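Search this book
Enter keyword or section number
Go
Print this page | E-mail this chapter
Reading time: 11 minutes

Chapter 6
Learning to Restock: Placement from Demonstrations

6.1 What this chapter covers

Chapter 5 dealt with grasping a single object and lifting it clear of a table. The present chapter takes up the other half of the job, which is putting the object down where it is wanted. Placement has received less attention than grasping, and many published systems treat it as a grasp run backwards. This works when the target is an open tray. It works badly when the target is a shelf with a board above or below it and other goods on either side.

The running case is the Laveck shelf task. A two-armed robot takes tins from a table and puts them on a small shelf unit at the far side. The tins differ in height and width, and the order in which they are presented is changed between trials. The policy is trained by imitation: an operator drives both arms through the task, the joint positions and camera views are recorded, and a network is fitted to predict the next short run of motions from the current views.

The reader should be familiar with joint space and tool space (Section 2.4) and with supervised regression (Section 3.1). No knowledge of reinforcement learning is assumed until Chapter 9.

6.2 The data

The Laveck set holds 3068 demonstrations recorded at two sites, Clillthorpe and Kununthorpe. Of these, 462 were held back for testing and were not used to choose any setting of the model. Each demonstration is stored at 30 samples per second. Failed attempts were kept and labelled, and Section 6.5 shows what is lost when they are thrown away.

Three points about the recording matter for what follows.

(a) The fixed camera is the only view in which the shelf and the table are both in sight at the start of a trial. The wrist cameras lose the shelf when the arm turns towards the table.

(b) Tins near the fixed camera look far larger than tins on the shelf. A policy trained on that view alone must learn that apparent size says little about true size.

(c) The gripper often covers part of a tin already on the shelf. The model must therefore carry some memory of what stood there before the arm moved in.
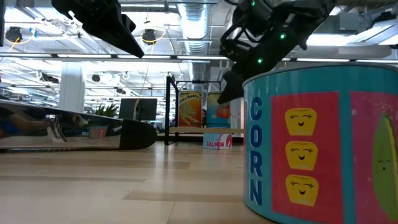 Hortensia Mosquera
Lead author, Chapters 6 to 8

The corn tin in the right foreground is much closer to the camera than the green beans, the tomato tin and the salmon at the far side of the table. Point (b) can be checked directly with a ruler on the page. Point (c) applies to the tomato tin, which is partly behind a gripper finger. The salmon tin is short and wide and sits at table level under the shelf board, where the clearance above it has to be considered as well as the space to each side.

6.3 Measuring success

A placement is scored as correct when the tin is upright, released and wholly supported by the intended surface. Condori and Sastry proposed a stricter score that also penalises any movement of neighbouring tins. We report both. The two scores agree on most trials with an empty shelf and part company as the shelf fills, so a single figure averaged over all trials should be read with care.

Exercises for Sections 6.1 to 6.3 are given after Section 6.6.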